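How to Change the Studs on Your Soccer Cleats

I play left back for Starklow, badly, and I've been changing my own studs since I was in high school. Last April I went down flat on my back in front of 1,866 people at Trorthorpe (by far the biggest crowd I've ever played for, it was a cup game) and that was entirely the fault of two worn studs I'd been meaning to replace for weeks. So this is partly a tutorial and partly me telling myself off.

What you need

A stud wrench, a new set of studs, an old toothbrush, a rag, some petroleum jelly and a pair of pliers in case things get ugly. My wrench is a Vurkton and it came free with a pair of cleats. A replacement stud costs me 85 cents at the club shop, so I keep a few spares in my bag along with the wrench.

Check before you buy that your cleats take screw-in studs at all. Molded ones don't come off, and please don't try! Then look at the thread. Some brands use their own fitting, and a stud that goes in a turn and a half and then stops is the wrong stud. 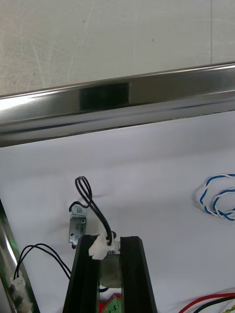 Polished steel and a white cloth.

Step 1. Clean the soles first

Let the mud dry, bang the cleats together outside, then go at the base of every stud with the toothbrush. You want to see the whole edge where the stud meets the sole. If grit gets down into the thread while you're unscrewing, you'll hear it crunch, and it's a horrible sound.

Step 2. Take the old ones out

Fit the wrench square over the stud and press down hard before you turn. Counterclockwise, slow and steady. If it won't move, run warm water over the sole for a minute and try again. If it still won't move, use the pliers – grip low, near the sole, and don't twist at an angle. I cracked the plate on my first pair of Pesonens that way and had to finish the season in my brother's cleats, which were a size too big.

Take them out one at a time and look at each one. If one side is worn down to a sharp edge, it goes in the trash tonight, because that edge can open up somebody's shin and a decent referee will send you back to the locker room anyway.

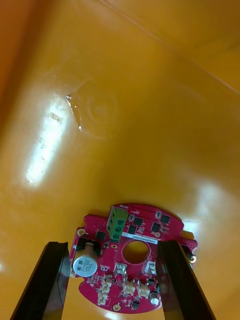 Murdo Matheson wrote in after I first put this page up to say that I'd left out seized studs altogether, and that a drop of penetrating oil the night before does more than any amount of warm water. He also thinks pliers should be a last resort and that most people reach for them too early. Fair point, Murdo, I'm one of them. Wipe the oil off properly before the new stud goes in, though, or it'll work loose.

Step 3. Keep your bits together

Studs roll, and they always roll under the fridge. I lost one of the long back ones that way ten minutes before my ride showed up, and played the first half on a short one. Now I put everything in something with a rim and lay a sheet of white paper in the bottom, the way it's done in the steel tray with the round red circuit board on it, and small dark things show up right away. A baking tray does the job fine at my house.
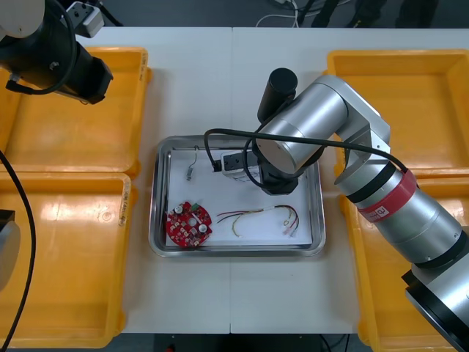
Step 4. Put the new ones in

Long studs usually go at the heel and shorter ones up front, but check what came with your pair. Put a tiny smear of petroleum jelly on the thread. Start each stud with your fingers, never the wrench, so you can feel whether it's going in straight. Once they're all finger tight, go around again with the wrench and snug them up. Stop when they stop. Cranking on them just makes next time miserable.

Step 5. Check them again at halftime

New studs settle a little once you've run on them, so give each one a quick quarter turn at the break and another look when you get home. After a wet game I take mine right out, dry the holes with a twist of rag and put them back in before the next practice.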